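Research > Papers > Floris > Section 4
Overview Methods Results Notes
Last updated: June

4. Can it clear a table yet?

Hsiu-ying Shek and I kept the chore list for Floris short, because our earlier Tralico runs taught us that a long one hides the weak spots. Wiping and clearing came first. We logged 913 attempts, and I'll admit I expected the tray to be the easy part!

We start every attempt from a closed grip over bare table (Fig. 3a), so the planner has to decide for itself when to open.

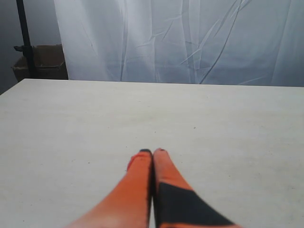

Figure 3a. Closed fingers over the tabletop, far edge and backdrop behind.

Chak-lun Tsao thought the closed start was a waste of time – he'd have gone in open and saved a second or two. We tried it his way for 200 attempts and the approach got sloppier, so back we went. Fig. 3b has the closed grip again, tips together and nothing held.

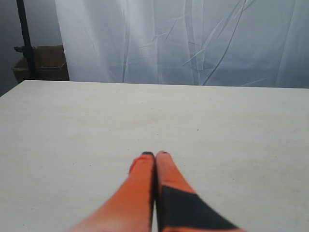 Could a machine like this take over clearing up in a real kitchen today?
Parts of it, with a person close by, but I wouldn't leave it alone with the good plates.

Flat, glossy things are still the headache. A white tray on a pale table gives the vision model very little to go on (Fig. 3c), and the raised rim is the only bit worth grabbing. Of our failed picks, 46 were plain misses at the rim. Small specks on the table are a separate chore, and we score those under wiping. 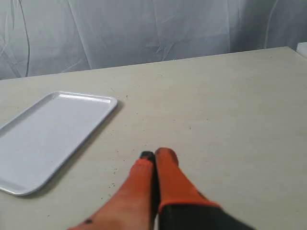

Figure 3c. Empty white tray at left, gripper closed to its right.

We're rerunning the rim picks with the Kasprzak planner next, same table, same tray.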